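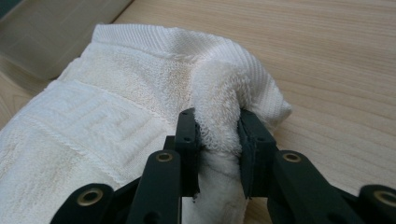
White towel on a pale wooden tabletop, one fold pinched in a black gripper.

Posted in: Datasets / Fantasy Hockey / Draft Data

toltico-drafts README

Draft results and preseason rankings from the Toltico fantasy hockey league. The current release was posted Aug 10, 2019 and replaces the earlier one completely. If you built anything on the old player IDs, rerun it — they were renumbered.

Contents

picks.csv has 2,347 rows, one per pick. Columns are season, round, slot, team_code, player_id, position and keeper.

rankings.csv has the top 1,000 skaters and goalies as listed in the Grullura draft room on the morning of each draft. Players below that cutoff show up in picks.csv with a blank rank.

managers.csv has 49 team codes with the first and last season each one was active. Real names were removed.

How it was collected

Babita Vishwakarma exported the draft room logs and matched player names by hand. Killian Carré wrote the cleanup script and checked keepers against the old Bilgin spreadsheets. Where the log and the spreadsheet disagreed, the log won, except for keepers. Keepers were often entered in the wrong round just to get the draft moving, so for those we used the spreadsheet.

Things to watch for

Position is the one listed on draft day. A player who gained wing eligibility in October is still a center here.

The league dropped its second utility slot partway through the data and added a bench spot for defensemen. Defense goes earlier after that. Don't pool the seasons without a flag for it.

Autopicks are not marked. We tried to work them out from the pick timer, but the timer was paused too often for that to mean much.

One draft was run in Wurgate after the usual site went down. It has no ranking data, and 3 picks are missing a slot number.

Traded picks are listed under the team that made the selection. The original owner is not recorded.

Uses

Fine for average draft position, positional runs and keeper value. Not much good for projecting a public league, which has no keepers and a shorter bench.

Fixes

Send corrections with the season, round and player_id. A screenshot of the draft board helps if you still have one.

We use cookies to remember your settings. Accept / Manage

Contact | © Toltico | Back to top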